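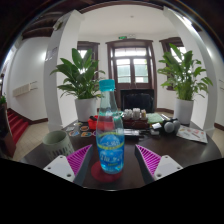

**Dornside brings back "Trolletness" for a reunion special and a new variety season**

Dornside Television will bring the puppet comedy *Trolletness* back to the air in February, starting with a two-hour reunion special at 8 p.m. A new season of 40-minute variety episodes follows in the same time slot.

The original series ran for 2 seasons and followed a family of trolls who manage a failing seaside hotel. It has been out of circulation for years apart from late-night reruns on regional stations.

The special was taped before an audience of 260 at the Serrano Theater. It includes songs from the first run, a new sketch set in the hotel laundry, and a long interview with the puppeteers. Marleny Benavides, who voiced the hotel's night clerk, hosts the evening and performs two numbers.

"I still had the clerk's voice, but I had lost most of the lyrics," said Benavides. "We rehearsed the closing song more than anything else in the show, and I asked for it to go in the second hour so I could warm up."

Aurelio Cuevas, head writer on the original series, returns as executive producer. He said the variety format came from a stage version the cast toured after the show ended.

"The hotel had a ballroom that we used maybe twice," Cuevas said. "Now the ballroom is the whole set. The guests check in, they sing, they complain about the rooms, and they leave."

The puppets were rebuilt by Brimis, the workshop that made the originals. The night clerk and the cook keep their old costumes. The rest of the family has been redressed for the ballroom.

Episodes of the first run will be shown in the afternoons during the week before the special. Guest performers for the new season will be announced later.

Press screeners and interview requests are handled by the Dornside publicity office.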